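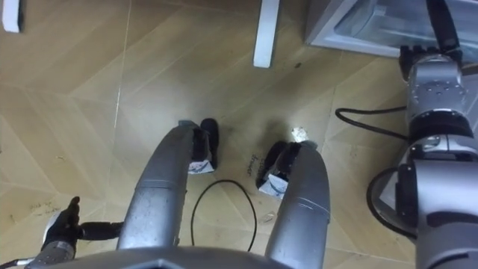
Light wood flooring laid in a zigzag pattern.

How to Put Together a Greenhouse Gas Inventory for a Small Office

By Rafia Sial

A greenhouse gas inventory is a list of the things your office does that cause emissions, with a number next to each one. You need it before you can set a target, and more and more clients ask for it when they send out a bid request. For a small office you can do a usable first one with a spreadsheet and your utility bills.

The steps below follow the way we did it at Flurley, where we have 34 people on one rented floor. If you run a warehouse, a kitchen or a fleet of trucks, the outline is the same but you will spend a lot more time on fuel.

What you need

A spreadsheet program
Electric and heating bills covering 12 months
Expense reports for travel
The lease, or at least the pages about utilities
The name of someone at the landlord's office who answers email

Step 1. Pick your year

Use a full year. Calendar year is easiest to explain to other people, but if your accounting year ends in June, use that, and all your expense reports will line up. Write the start month and end month at the top of the spreadsheet. This will be your base year, and later years get compared with it, so avoid a year when you moved or when the office was closed for a long stretch.

Step 2. Draw the boundary

Decide what counts as "you." Most small companies include every site they run day to day, whether they own it or rent it. Write down the address and floor area of each one. If you sublet a room to somebody, note that too and decide whether their power use is in or out. Either is OK if you say which.

Home offices are a judgment call. We left them out the first year and added them the second, and then had to go back and redo the first year so the two could be compared. I would put them in from the start if more than a few people work from home.

Step 3. Sort your sources into scopes

Emissions are usually split into three groups.

Scope 1 is fuel you burn yourself. In an office that means a gas boiler if you control it, company cars, and any refrigerant that leaks from air conditioning you are responsible for.

Scope 2 is energy you buy that was made somewhere else: electricity, and also steam or hot water piped in from a district system.

Scope 3 is the rest. Business travel, commuting, trash, the things you buy, the shipping of the things you buy.

Make one tab for each scope. List every source you can think of, even ones you expect to be small, and leave the number column blank for now. A source that you list and mark "not estimated" is better than one that is missing, since a reader can see you thought of it.

Step 4. Collect the activity data

Activity data means the amount of the thing you used: kilowatt-hours, therms, gallons, miles. Dollars are a fallback. Prices move around and a cheaper rate will make it look like you cut your energy use when you did not.

Enter electricity month by month, in kilowatt-hours. Check the dates on each bill. Utilities do not always bill from the first to the last of the month, and it is easy to count some days twice where two bills meet. Check also whether the reading was real or estimated. An estimated reading is usually marked with an E or the word "est." next to the meter number. A low one will be made up for on a later bill, so over a whole year the error is small.

If heat is included in your rent you will have to ask for it. Our landlord, Niskanen, has one meter for the whole building. We asked for the building total and the total rented floor area, then took our share by area. Ask early. It took two reminders and we got the October figure last.

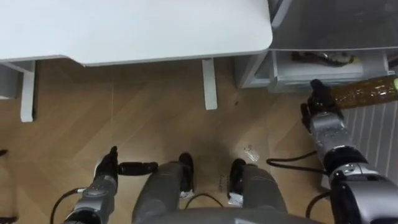 Step 5. Find emission factors

An emission factor turns an amount of activity into an amount of greenhouse gas. National environment agencies and energy agencies publish them for free, and your electric utility may publish its own. For electricity, use the factor for your grid region. A national average can be well off if you live somewhere with a lot of hydro or a lot of coal.

For each factor, write three things in the row: the number, the source, and the year it was published. Copy the units exactly. Pounds per megawatt-hour and kilograms per kilowatt-hour get mixed up all the time.

Step 6. Do the math

Multiply the activity by the factor. Say your October electric bill shows 1,822 kilowatt-hours and your grid factor is 400 grams of carbon dioxide equivalent per kilowatt-hour.

1,822 x 400 = 728,800 grams

Divide by 1,000 to get kilograms, which gives 728.8. Divide by 1,000 again for metric tons and you have 0.73, rounded. Do every row in the same unit. Metric tons is what most people expect to see in the total.

If you buy green power, work out scope 2 both ways, once with the grid factor and once with the factor in your contract. Show both. They answer different questions and a client may want either one.

Step 7. Estimate travel and commuting

For flights, pull the start and end airports from the expense reports and look up the distance. Short and long flights have different factors. Remember that a round trip is two flights -- we missed this on a whole page of bookings the first time.

For commuting, send a short survey. Ask how people get to work, how far it is one way, and how many days a week they come in. Osvaldo Camargo set ours up with three questions, and it took people less than a minute. If some people do not answer, scale up from the ones who did and say so in the notes.

Step 8. Have someone else check it

Give the spreadsheet to a person who did not build it. Ask them to pick a few rows in each tab and trace them back to a bill or a report. Paavo Savolainen did this for us and found a heating row that was in the wrong unit, which had made the boiler look like our biggest source by far.

Step 9. Write the notes page

One page is enough. Include the year, the boundary, what you left out, where the factors came from, and anything you estimated. Save it in the same folder as the bills. If you change a method next year, go back and recalculate the base year with the new method, and keep the old file.

Common problems

The total changes when you sort the sheet. Look for a formula that points to a fixed cell instead of its own row.

A month is missing. Use the average of the month before and the month after, and mark the cell in another color.

Refrigerant. If nothing was topped up during the year, the service record will show that, and you can enter zero with a note. Keep the record.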